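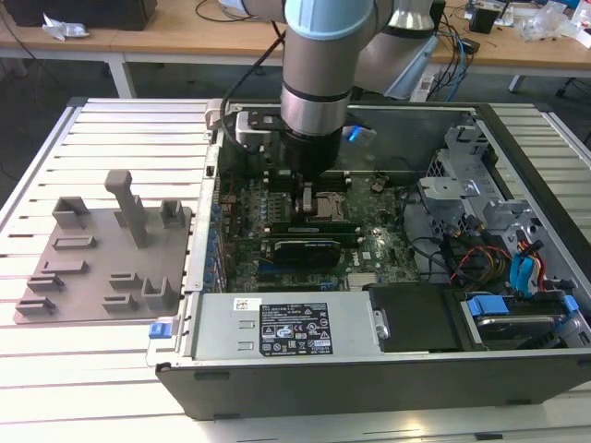
Events / Staff Development / Speaker Notes / Keeping Office Equipment in Service

Good morning, and thank you for coming. My name is Keisha Whitfield, and I oversee equipment planning for the Getthorpe district offices. The subject this morning is the replacement schedule and what the district intends to change in it. Since the schedule was adopted, every desktop computer has been retired at the end of its fifth year, whatever its condition. The rule was easy to administer and it made budgeting simple. It also sent a large number of working machines to surplus. A desktop tower opened on its side, with the side panel removed and the motherboard exposed, is a collection of separate parts, and most of those parts do not age at the same rate. The schedule has treated them as one item with one date.

Slide 2. Findings of the April review.
The review covered 33 desktops drawn from the Lotar and Petersen buildings. Each had reached its retirement date. Technicians tested the power supply, memory, storage, and fans, and recorded the result for each part on the standard form. In 30 of them, the only part that failed the test was the storage drive. (Pause. Allow the audience to read the table. Copies are on the side table for anyone seated at the back.)

Slide 3. What the revised policy requires.
Under the revised policy, a desktop will be inspected at five years and again each year after that. A machine that passes stays with its assigned office. A machine that fails on a single part will be repaired, provided that the part and the labor cost less than one-third of the price of a new unit. Machines that cannot run a supported operating system will be retired regardless of condition. The security office has made clear that there will be no exceptions to this last rule, and department heads should plan on that basis.

Laptops are outside the policy for now. Their batteries raise separate questions, and a proposal will follow.

Slide 4. Responsibilities.
Department heads will confirm the location of each machine before the inspection period opens. The inventory system, Pralano, will send the list. Please correct it and return it even if there are no changes, as an unreturned list will hold up the whole building. Staff should save their files to the shared drive the day before an inspection. Technicians will not copy personal files.

Staff are asked not to open equipment themselves. Several offices have done so with good intentions, and the result has been lost screws and, in one instance, a warranty claim that was refused.

Slide 5. Budget.
Funds released by the longer schedule will remain in the equipment line for the first year. They will pay for spare drives and for technician hours. (If asked about monitors: they are purchased from a different line and are not affected. If asked about printers: refer the question to the purchasing office.)

Slide 6. Questions.
Take questions until 10:30. Questions about a particular machine should be sent through the help desk with the inventory tag number. The full text of the policy is posted on the staff site under Equipment, along with the inspection form.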